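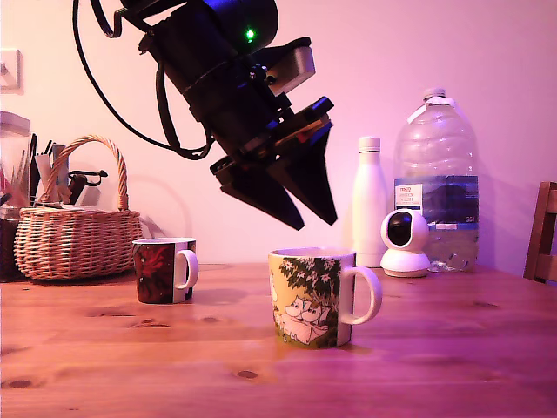
Chapter 7
Mugs, Cups and the Table They Live On

I own too many mugs. Let me get that out of the way before I start telling you how to choose, group and store yours! When I moved into the flat above the Plosia bakery I packed 19 of them, each one wrapped in its own dish towel, and I had exactly one shelf to put them on. Most of what's in this chapter I learned in the week after that, standing in a very small kitchen with a mug in each hand.

We spent Chapter 6 on plates and bowls, and those are easy in one way: they stack. A mug has a handle, and the handle changes everything (how much shelf it takes up, how you pick it up, where it chips). A big C-shaped handle is lovely to hold, and you can get three or four fingers through it on a cold morning, but it can add a third to the width of the mug once you line them up in a cupboard. So before we talk about patterns, get out a tape measure. Measure your favorite mug twice, once across the rim and once from the far side to the outside of the handle, and write both numbers down. You'll need them for the shelf plan in Section 7.3.

Now, patterns. Students always ask me if mugs have to match, and my answer is no, please don't make them! A cream-yellow mug with leafy branches and a cartoon character on it can share a table with one in deep red and black and both will look better for the company. What I look for is one thing in common. Two white handles will do it. So will the same height, or the same kind of glaze. In my Baumgartner set the only thing that repeats is a thin blue line inside the rim, and people still think I bought them all on the same day.

The table matters too. I like pale pine under printed mugs, knots and all, with maybe a wicker basket off to one side for bread or napkins. A busy tablecloth fights with busy mugs, and you end up seeing neither. If your tabletop is glossy, go easy on the number of things you set out, as every one of them gets a soft double in the shine.

In this chapter we'll cover:

7.1 Handles, rims and bases
7.2 Mixing printed mugs
7.3 Planning a shelf
7.4 Hooks, racks and the Erine rail
7.5 Setting a table for coffee

Before you begin

Take every mug out of your cupboard and put them all on the table. Yes, the ones at the back too. Pick up each one the way you would if it were full, and put any that feel awkward at the far end. Don't get rid of anything yet, we'll come back to those in Section 7.2. Then choose the two you reach for most and leave them side by side in front of you while you read on.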